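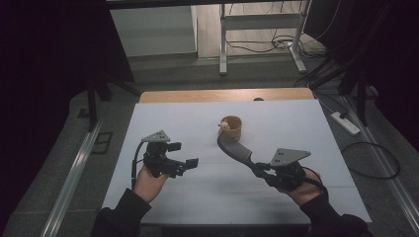 양손에 핸드헬드 그리퍼를 하나씩 들고 진행한 비교 시험. 오른쪽 그리퍼에는 길게 휘어진 부착물이 장착되어 있다.

조작기술실, 핸드헬드 그리퍼 말단부 비교 시험 1차 결과 공유

우스티츠(Usitz) 연구센터 조작기술실은 지난 11월 한 달 동안 양손 조작용 핸드헬드 그리퍼의 말단부 비교 시험을 실시하고, 그 1차 결과를 센터 내 각 부서에 공유하였다. 시험은 내년도 양팔 조작 과제에 사용할 말단부 구성을 정하기 위한 것으로, 에르넨(Ernen) 평행 핑거와 발토넨(Valtonen) 곡면 부착물을 주요 비교 대상으로 하였다. 제어기는 두 구성 모두 투른스카(Turnska) 보드로 통일하였다.

조작기술실은 그동안 양손에 동일한 평행 핑거를 장착하여 시연 데이터를 수집해 왔다. 상자나 병과 같이 측면이 평탄한 물체에서는 이 구성에 특별한 문제가 없었으나, 용기 입구에 걸친 작은 물체나 탁자 면에 밀착된 얇은 물체를 다룰 때 실패가 반복된다는 의견이 상반기 점검 회의에서 제기되었다. 이에 따라 한 손은 기존의 두 손가락 구성을 유지하고, 다른 한 손에는 걸거나 밀어 올리는 동작이 가능한 부착물을 다는 비대칭 구성이 검토 대상에 포함되었다.

시험은 탁자 위에 작은 컵과 소형 물체를 놓고, 작업자가 양손의 그리퍼로 물체를 컵에 넣거나 꺼내는 과제를 중심으로 구성되었다. 대칭 구성과 비대칭 구성에 대하여 각각 300회의 시행을 실시하였으며, 작업자 14명이 두 구성을 번갈아 사용하였다. 숙련도에 따른 차이를 줄이기 위하여 모든 작업자는 본시험에 앞서 구성별로 연습 시간을 가졌고, 구성의 순서는 작업자마다 달리 배정하였다. 한 시행의 제한 시간은 70초로 하였으며, 물체가 탁자 밖으로 떨어지거나 컵이 넘어진 경우에는 실패로 기록하였다.

1차 집계에서 비대칭 구성은 컵 가장자리에 걸친 물체를 안쪽으로 밀어 넣는 과제에서 대칭 구성보다 안정적인 결과를 보였다. 평행 핑거로 같은 동작을 수행할 때에는 손가락 끝이 컵의 테두리에 먼저 닿아 컵이 밀리는 사례가 많았다. 곡면 부착물은 물체에 비스듬히 접근할 수 있어 이러한 접촉이 줄어든 것으로 조작기술실은 보고 있다.

반면 물체를 집어 들어 옮기는 과제에서는 대칭 구성이 뚜렷하게 앞섰다. 곡면 부착물을 사용하는 손은 단독으로 물체를 쥐는 데 한계가 있어 작업자가 다른 손으로 물체를 넘겨받는 동작을 추가로 수행하여야 했고, 그만큼 소요 시간도 늘어났다. 제한 시간을 초과한 시행은 두 구성을 합하여 102회였으며, 그 가운데 다수가 비대칭 구성의 옮기기 과제에서 발생하였다.

조작감에 관한 작업자 의견도 함께 수렴하였다. 부착물의 길이가 길어질수록 끝부분의 위치를 가늠하기 어렵다는 의견이 가장 많았으며, 장시간 사용 시 손목에 부담이 느껴진다는 의견이 뒤를 이었다. 케이블이 손목 주위에서 움직임을 방해한다는 지적도 있어, 조작기술실은 케이블 인출 방향을 팔뚝 쪽으로 변경한 시제품을 별도로 제작하고 있다. 그리퍼 상부의 삼각형 플레이트에 대해서는 현재의 구멍 배치를 유지하기로 하였다.

시험을 총괄한 폰팁 임얌(Pornthip Yimyam) 책임연구원은 “이번 결과만으로 어느 한 구성을 표준으로 정하기는 어렵다”며 “과제의 성격에 따라 말단부를 신속하게 교체할 수 있는 체결 방식을 우선 확정하고, 이후 부착물의 형상을 조정해 나갈 계획”이라고 밝혔다. 현재의 나사 체결 방식은 교체할 때마다 공구가 필요하고 재장착 후 위치 보정을 다시 하여야 하므로, 시험 일정에도 적지 않은 영향을 준 것으로 파악되었다.

2차 시험에서는 곡면 부착물의 길이를 줄인 형상과 끝부분의 곡률을 완만하게 한 형상을 추가로 비교한다. 대상 물체에는 얇은 판재와 천 소재를 포함하며, 동일한 말단부를 로봇 팔에 장착하여 사람이 직접 조작한 결과와의 차이도 확인할 예정이다. 로봇 팔 시험에서는 작업자의 손목 움직임이 관절 가동 범위 안에서 재현되는지를 중점적으로 살펴보며, 필요한 경우 탁자의 높이와 팔의 설치 위치를 함께 조정한다.

조작기술실은 2차 시험에 참여할 작업자를 센터 내부에서 모집한다. 핸드헬드 그리퍼 사용 경험이 없는 직원도 신청할 수 있으며, 참여자는 사전 안전 교육과 기본 조작 교육을 이수하여야 한다. 신청은 소속 부서장의 확인을 받아 금요일 오후 5시까지 조작기술실로 제출하면 된다. 1차 시험의 과제별 집계표와 작업자 의견 요약본은 센터 내부 자료실에서 열람할 수 있다.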